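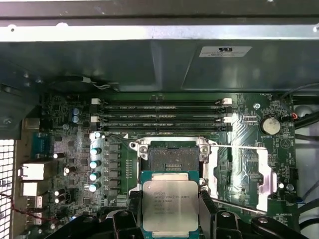 Lecture : 1 min

Catégorie : Stations de travail > Processeurs et mémoire

**pvdl_38**
Bon, je me lance, le Xeon E5-1630V3 va enfin dans la vieille station ! Les quatre slots mémoire sont vides, la plaque du socket est ouverte... Vous remettez la RAM avant ou après le ventirad ? Et niveau pâte, j'ai un fond de tube Fumum — ça ira ?

**Ionescu**
RAM avant, sans hésiter. Avec un gros ventirad tu ne passes plus les doigts (je me suis fait avoir en juin).

**tournevis_mou**
Pas d'accord avec Ionescu. Moi je mets le ventirad d'abord, comme ça je ne force pas sur les barrettes en serrant. Et regarde bien les broches à la lampe avant de poser le proc, une seule tordue et c'est fini.

**Ionescu**
Jamais forcé sur une barrette de ma vie, mais chacun sa méthode :)

**Londach**
Pour la pâte, un grain de riz au centre, pas plus. Et mets le BIOS à jour si tu peux, le mien ne voyait pas le V3 au départ.

**pvdl_38**
Ah zut, le BIOS, pas pensé du tout... Je remets donc l'ancien pour flasher ?

**Londach**
Oui, s'il marche encore — sinon tente direct, au pire ça bipe.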